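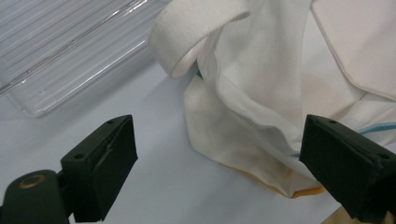

Folding and storing mixed textiles: creases at the seams

drurnelen
August 18, 2020
I sort and fold for a small costume and event store. The current batch is white collared garments plus a run of banded cloths in green, white and orange. Lot 287 on our list. Everything comes to the table in a heap. The garments fold fine. The banded cloths don't. The seam between two colors is stiffer than the cloth on either side, so the stack tilts and the folded edge creeps. Looking for a method that gives a square packet that fits a 20 cm shelf divider.

Mazandarani
Fold on the seams. Each band is a panel, the seam is already a hinge. Green over white, orange over that, then halve the strip twice.

Hường Bùi
Disagree with folding on the seams. You put the crease on the stitching, the thread takes the load every time, and the cloth next to it goes shiny after a few seasons. Set the fold a finger's width inside the white band. The packet is a little less square. The seam lasts longer.

Mazandarani
Depends how long it sits. For something that goes out every November and comes back, I have never seen thread fail from folding. It fails from wind.

drurnelen
Ours are used indoors. Here is the order I have been following, so you can tell me which step is wrong.

1. Put the cloth down as it comes out of the heap and find a corner before pulling on anything. The orange end is easiest to pick out against a white table.

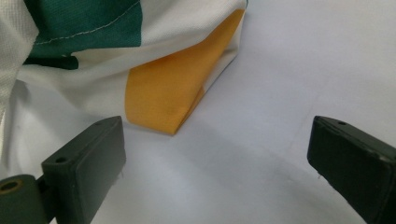 2. Free any part that is doubled under. Run a hand along the stitching from the green end, lift, and let the cloth drop flat.

3. Square the short edges, then fold in half lengthwise.

4. Fold in thirds toward the green.

Hường Bùi
Step 3. Lengthwise first stacks two seams directly on top of each other, and then step 4 multiplies it. That is your tilt. Fold crosswise first, offset the layers slightly, then lengthwise last.

Faith Massawe
Seconding the offset. I would also split step 2 in two. People lift before they have found the tucked part, and it goes back down doubled. With the tricolor ones the green likes to hide under the white. 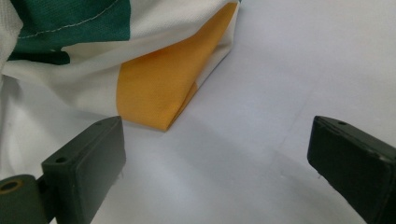

Once the hidden part is out, leave the cloth alone for a minute before folding. A loose weave relaxes a bit and you can see which wrinkles are real creases. The real ones get steam from the back, low setting, no pressing on the stitching.

Mazandarani
No steam until you know the fiber. Some printed cloth marks.

Faith Massawe
Fair. Test a hem first.

ekico
What are you doing with the collared pieces? Same divider?

drurnelen
Same shelf, different divider. Collar flat, sleeves back, fold up from the bottom. No complaints there. I keep them off the colored stack in case the green transfers.

Hường Bùi
Tissue between, unbuffered. Brorken sells it in rolls, item 669 in the old catalog. Cut it wider than the packet.

drurnelen
Tried crosswise first with the offset on six of them. Tilt is mostly gone. Packet is slightly over the divider width, so I am moving the divider one slot.

Mazandarani
Or fold on the seams.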